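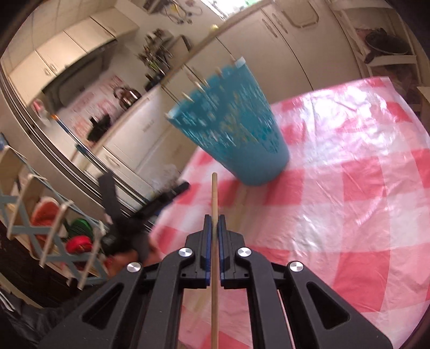 February 21, 2018

Stick storage, second table. Continuing from the page on drying racks.

Kept going with the teal basket as the holder for the light-brown wooden sticks. It was bought as a waste basket and has never been used as one. The sticks stand up in it and the tips show over the rim, so you can get hold of one without reaching down inside. With only a few in there they lean out against the side and spread apart. With a full bundle they stay closer together but the bottom ends get crossed and two come up at once. I have no fix for that yet. Kevser Bayram suggested a disk of cork in the bottom with holes drilled in it. I would try it with scrap foam first.

Went through the Cistmont delivery in the morning. The slip says 1,276 sticks and I took their word for it. They came in paper sleeves of 100, with a part sleeve at the end. Rejected 12 from the first sleeve for bent shafts or split ends, which seems high. The rejects are in the shoebox under the window, labeled. Please leave them there until I have written to Cistmont.

The good ones have a rounded tip and that is the end we want up. Whoever refills the basket, put them in square end down. I found a handful the other way around after lunch and had to turn them.

Finish: the samples with Mellow on them are still a little tacky at the ends after a night on the rack. The bare ones are easier to handle and I would send those to Plallari if they ask for samples this week. Their last order was for 600 and they did not say finished or bare. Need to call.

Tablecloth: the checkered plastic one is staying on. It wipes clean and the sticks don't pick up dust from it. It does wrinkle when something is dragged across, and the shine is hard on the eyes under the big light. Tried the light one notch lower and it was better for looking at the grain. Tape along the back edge might help with the wrinkles. I have not done it.

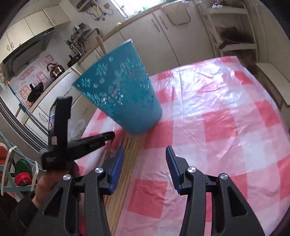 Basket, handling

A tapered shape like this leans easily when it is caught low down, near the closed end. The bottom is narrow compared with the mouth. For getting sticks out one at a time, keep it upright and steady it up near the rim. For emptying it, tip it toward the cloth and go slowly, or the sticks come out in a rush and end up on the floor.

The flower-shaped cutouts go around the sides. Good for air if the sticks go in a bit damp. The drawback is that a thin end can find its way into one of the holes and catch there, and then the whole basket comes along with the stick. A paper liner would stop it. So would a solid-sided basket, and Dimitrov has one in their catalog in the same height, but only in gray and sold by the case. I would sooner cut a liner.

To do
Call Plallari, finished or bare
Write to Cistmont with the reject count from sleeve one, then open sleeve two
Foam disk for the bottom of the basket
Liner, brown paper, one layer — check that the sticks still slide in
More tape
Ask Kevser where the good dividers went. They were with the calipers in August and I have not seen them on that shelf lately.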